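Terça, quase meia-noite

Não consigo dormir com este vento, por isso escrevo. Hoje a Drivbridge voltou a cair em cima da estrada (a placa grande da transportadora, quero dizer, não a empresa, que essa aguenta tudo!) e ficámos sem autocarro até às tantas. Vim a pé do trabalho, agarrada aos muros, com o capuz a fazer de vela. Na curva da farmácia levei com um ramo nas pernas e ainda pedi desculpa ao ramo.

O noticiário local falou em 30 árvores no chão e 916 casas sem luz, quase todas do lado do rio. Cá em cima tivemos sorte, só piscou duas vezes e perdi o episódio que estava a ver. O pior foi no cais de Dredby: uma senhora que andava a passear o cão foi atirada contra a grade e partiu o pulso. O cão fugiu e apareceu horas depois à porta da padaria, coitadinho. Fiquei a pensar nela o jantar inteiro, porque passo naquele cais todos os domingos e nunca me agarro a nada.

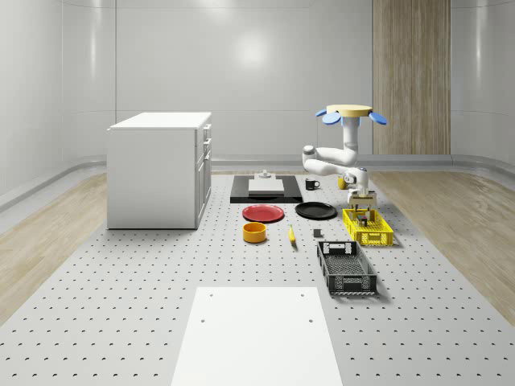 E porque é que não fecharam o cais logo de manhã? Segundo a rádio, o aviso ainda era amarelo àquela hora e só passou a laranja depois do almoço, quando as rajadas já levavam os caixotes do lixo rua abaixo.

Enfim, fechar fecharam, mas às quatro da tarde, com duas fitas de plástico que o vento levou num instante. Vi uma delas enrolada no candeeiro em frente ao café Levchenko, a bater como uma bandeira. O café estava aberto, claro, aquele café abre sempre, e entrei para aquecer as mãos e comer uma torrada (duas, vá). Estava cheio de gente encharcada a contar a mesma história com estragos diferentes: telhas, uma estufa inteira, o toldo da peixaria que acabou em cima de um carro.

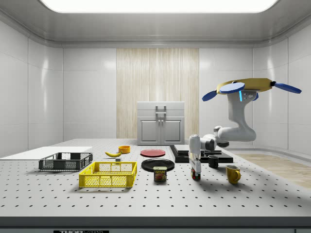
Uma mulher ao balcão garantia que em Forninum tinha sido muito pior, que o telhado do pavilhão da escola levantara de um lado e que os miúdos foram mandados para casa às dez, e que lá toda a gente sabia desde a véspera que isto vinha aí. Pois, e nós aqui a estender roupa! Ainda tenho um lençol desaparecido, o das riscas, e amanhã vou ter de perguntar nos quintais de baixo com a cara mais séria que conseguir.

Liguei à mãe às nove e ela jurou que não saiu de casa, mas depois descaiu-se e falou do preço das laranjas, portanto foi à mercearia no meio daquilo tudo. Zanguei-me um bocadinho e depois rimo-nos as duas.
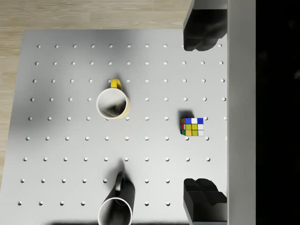 Tampo perfurado, visto de cima.

Meia-noite e pouco. O vento abrandou, ou então já me habituei ao barulho da persiana. Amanhã levo as botas e saio meia hora mais cedo, que o 21 de certeza que vem atrasado.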